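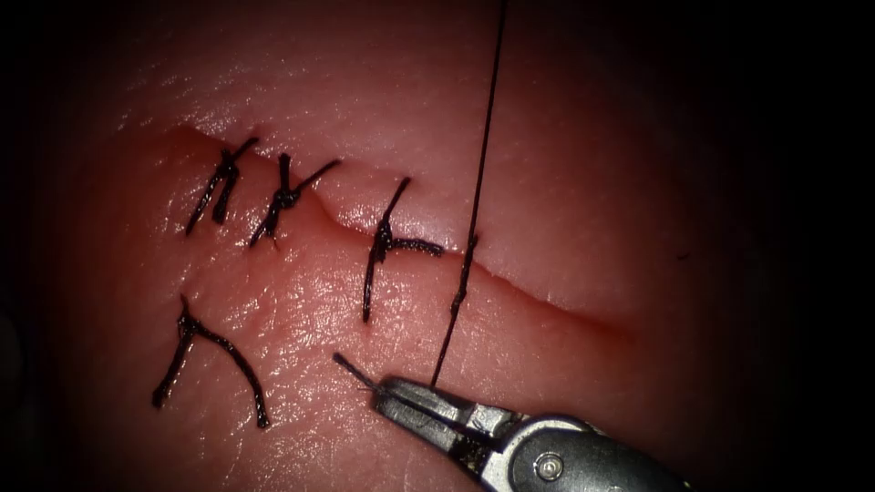

*By Socorro Betancur, with a good deal of help from Pushpa Pathak. Last updated 1/23/25.*

# Questions people ask us about the Dromside stitching recordings

We get a lot of kind notes from people who have stumbled on the Dromside collection and want to know how it is put together, so Pushpa and I sat down with a pot of tea and wrote out the answers we keep sending. If yours isn't covered, please do write to us. We like hearing from you!

**What are you collecting?**

Recordings of simple interrupted stitches, tied by a person working robot instruments over a practice pad. Each recording holds the video and the movements of the arms, matched up in time, so that a learning system can study what the hands did and what the pad looked like while they did it.

**How many recordings are there?**

The current release has 951, and we are hoping to get to 2,000 (Nelly Zapata keeps the tally, and she is stricter than the rest of us over what gets counted).

**What counts as one recording?**

One stitch, from picking up the needle to trimming the tails. Several stitches usually go into the same cut in the pad, one after another, so the stitches tied earlier stay in view during the later ones. We like that, as a system that has only ever met a clean pad gets thoroughly muddled by a used one.

**Do you clear away stray stitches and bits of thread?**

Only when they get in the operator's way. On the pad shown on this page there is a knotted piece of dark thread well below the cut, shaped like an upside-down V, and it stays in the recordings along with everything else.
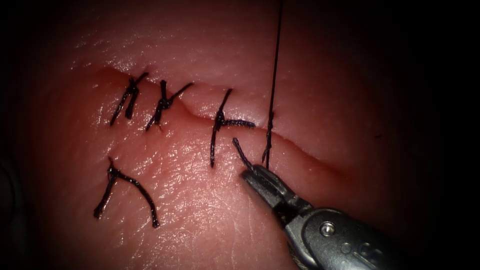 **Can I use the recordings to teach a class?**

You're welcome to, at any level, so long as you credit Dromside and pass the license file along with whatever you hand out. Drop Ruth Apaza a line first if you have a big group, and she'll send a smaller download that won't swamp your network.

**Who does the stitching?**

We have 5 operators at present. Wálter Arboleda trains the new ones, and everybody practices for 2 weeks before anything of theirs is saved.

**Do you keep the clumsy attempts?**

We do, and we label them. A dropped thread followed by a patient second try can teach a system a great deal, and it would be a shame to throw that away just to look tidy. The labels are in the notes file, so you can leave those recordings out if your project calls for it.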